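Notes for talk, version 3. Clicker is on the lectern, slides advance by hand. Siham Ouazzani takes questions on the planner.

**Slide 1 – Title**

Say who we are. Hekmont, manipulation software, two people on this part of the stack: me and Siham. The talk covers the wrist-view perception node in Undunon and what we changed in it since March.

**Slide 2 – Where the node sits**

- Wrist camera in, object edge estimate out.
- The planner reads the estimate and picks an approach angle.
- The controller (Vastton) never sees pixels. It gets a pose and a confidence value.

Pause on the confidence value. Most of our bugs were there.

**Slide 3 – The old way**

We fit a full rectangle to every dark region. Fine from a distance. Close in, the gripper covers a corner and the fit snaps to the finger outline. In the log set, 344 of 2763 approaches were aborted for this reason.

Mention Hicham Tahiri here. He wrote the replay tool that let us sort the aborts by cause.

**Slide 4 – Masking the gripper**

First fix. We render the finger from the joint state and drop those pixels before fitting. The finger flexes on contact, so a rigid mask leaves a rim. We grow the mask by 11 pixels and accept the loss.

**Slide 5 – Fitting what is left**

Dark flat object, white table, one long edge in view and one corner close to the finger.
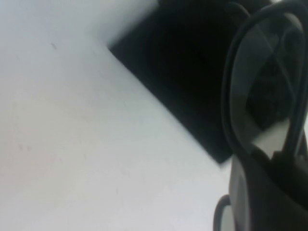 The new fit takes a single edge and one corner if it has one. Size comes from the last wide view, carried forward through the arm's own motion. Soft edges get a lower weight – the planner can then slow down or ask for another look.

Don't read the equation out. Point at the weight term and move on.

**Slide 6 – Results**

Replay on 701 held-out approaches. Show the chart, give people time with the axes. Say clearly that this is replay and the arm was not in the loop.

**Slide 7 – Open problems**

- Shiny objects still break the edge step.
- Mask timing drifts if joint messages arrive late.
- Soliman, our task scheduler, ignores low confidence on retries. Siham has a patch in review.

Leave slide 7 up for questions.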